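**The mixed tray, February**

Xinyi Ding has again asked us to believe that one big wire tray is a better way to keep small things than the drawers we paid for. I remain unconvinced. Her case, set out at length over tea, is that people put things back if there is only one place to put them. Perhaps. Getari said much the same about their open shelving, and we all remember how long that lasted.

My own worry is finding anything. The stock list runs to 1,114 items and does not say what is in a tray at any moment. Tsutomu Fujimoto wants a lid. I want the drinks cans kept out, along with anything else that belongs in the recycling. 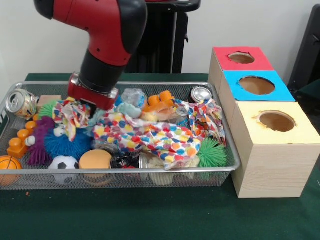

The spiky rubber balls are a separate argument. They catch on cloth, they gather fluff, and I have yet to hear why they should share a tray with building bricks. Xinyi would like a trial of 12 weeks. I have agreed to six, and the drawers stay where they are until then.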